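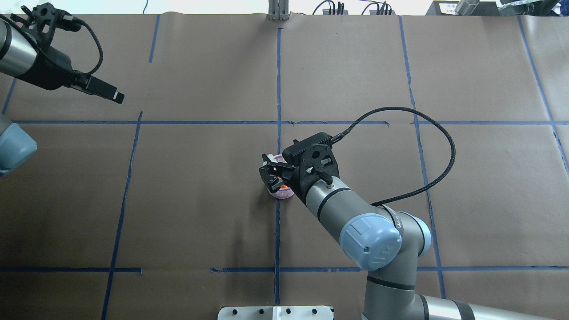 *4 min read*

**Open day at Condano, Alska site**

I went on the Tuesday, on the afternoon ticket. Condano has the upper floor of the old Türkmen dye works, and the stairs are steep, so allow a few minutes if you have bags. They took us round in groups of seven. Ours began in the room where robots are taught by hand, and I spent most of the visit there.

The tables are covered in brown paper marked off into panels with blue tape. Our guide said the tape helps the operators put things back in much the same place before each attempt. When paper gets too creased they lay a new sheet, but they don't hurry about it, and on the table we stood at the tape was lifting at some of the ends.

Two arms work over the same table, each with a black gripper. The job I watched longest was a small pink cup with something orange in it. An operator holds a pair of handles, the arms copy what the hands do, and the whole attempt is recorded -- joints, gripper and cameras together. A good operator gets through around 20 attempts before taking a break.

It is slower than I expected. The operators don't feel the object, so they go by eye, and most of the care goes into the last bit before the fingers close. 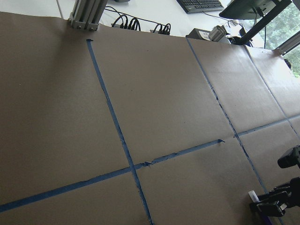 Pens are a different matter from cups. A marker is thin and can turn in the fingers, and the guide said new operators usually grip it too low and have to start again. Training on the handles takes four days at Alska. After that people are put on the easier objects first and moved on when their recordings are clean enough to keep.

I asked what happens to the bad attempts. Some are thrown away, but the ones where the operator slips and then recovers are kept and labelled, and Prellska, the software side of the firm, uses them separately. We didn't see that office.

Visitors could try the handles for two minutes each. I managed to close the gripper on a foam block and drop it again -- the delay is small but you do notice it.

Tea was downstairs afterwards. Parking is on the street only, and the next open day is in November.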